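The capsule wardrobe is not going to save you any money

Every November, when the coats come out, somebody sends me a link to the capsule wardrobe thing again. Thirty-three items, or forty, or whatever the number is this year. Pick your neutrals, bag up the rest, and feel your mind go quiet. I've been sent it by two cousins, a former boss and my dentist's newsletter.

So last year I tried it, mostly so I could complain with some authority. The plan I followed came from a site called Odulard, which sells a printed workbook and also, by pure chance I'm sure, a line of plain beige sweaters. The workbook asks you to pull everything you own onto the bed. It asks whether each piece "belongs to your future." I own a bathrobe older than my marriage and I don't know what it would even mean for it to belong to my future. It's a bathrobe. It goes on after the shower.

My first problem is with the arithmetic. The pitch is that you'll spend less because you own less. But the plan has a list of "foundation pieces," and unless you already dress like a person who owns a gallery, you don't have them. I kept the receipts. By the end of the first month I had spent $242 on foundations, and that was me being cheap about it. A white shirt, black pants that weren't my other black pants, and a pair of Tallberg loafers on sale. All this to replace clothes that were in the closet, paid for, with no holes in them.

Then you get the replacement problem, which the workbook skips. If you have five shirts you wash five shirts, over and over. My new white one was gray at the collar by spring. The shirts I'd bagged up would have lasted another ten years between them, since I wore each one maybe twice a month. I'm not claiming to have discovered anything. My grandmother rotated her dishtowels for the same reason.

Lucie Wong, who I used to share an office with and who is much more patient than I am, told me I was doing it in bad faith. Fair enough. She has kept to a small wardrobe for years and looks great. But Lucie also works in one building with one temperature. I walk a dog at six in the morning, sit in an overheated office in Zulside, and coach kids' softball on a field with no shade at all. That's three climates before dinner. The plan wants one "hero jacket" for all of it. I'd like the author to come stand at third base in hers.

The part that bothers me most is where the stuff goes. The workbook says "release" it, as if the sweaters were doves. I took mine to the thrift store on Debnath Street, and the man at the back door, Gus Baptiste, was good enough to talk to me while he worked. He told me January is the worst, when all the resolution bags come in. A lot of it never makes the floor. There's a rack's worth of room and a truck's worth of clothes, and the leftovers get baled and sold by weight. He wasn't upset about it. He'd just like people to stop thinking of it as a gift every single time.

I went home and felt a little sick about my two bags, and then I went back a week later and bought one of my own cardigans for six dollars. I still have it. I'm wearing it now, in fact, and it's a good cardigan.

The accessories chapter is its own kind of nonsense. One belt, one bag, one hat, all in "a shade that disappears." I've never wanted a hat to disappear. Half the pleasure of the things is that they're a bit silly, and they take up no room – you can stack them on a shelf and forget about them until June. 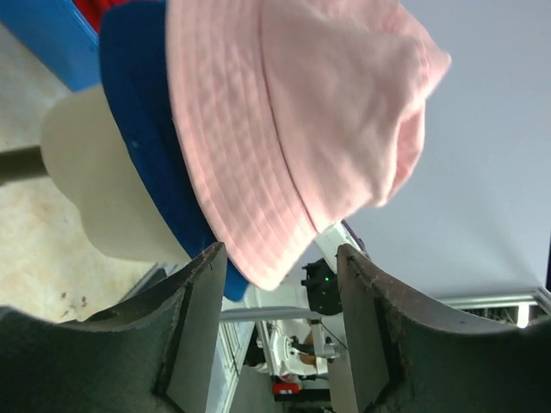
Did I end up with fewer clothes? For about four months, and then I had the same amount as before plus a pair of loafers that pinch.

I will give the plan one point. Having everything on the bed at once did show me that I own a ridiculous number of navy T-shirts, and I've quit buying those. I could have learned that by opening the drawer, though, and the drawer doesn't cost anything.

What I do now is pretty dull. If something wears out, I replace it. If I haven't touched a thing in a couple of years I try it on, and it either goes back on the hanger or goes to a person I know who would wear it. I sew buttons back on, badly. The workbook is propping up the short leg of the ironing board, where it's been since spring – first real use I've had out of it.

Comments are open. If you run a capsule wardrobe and love it, fine, but please tell me what you spent in the first year, shoes included.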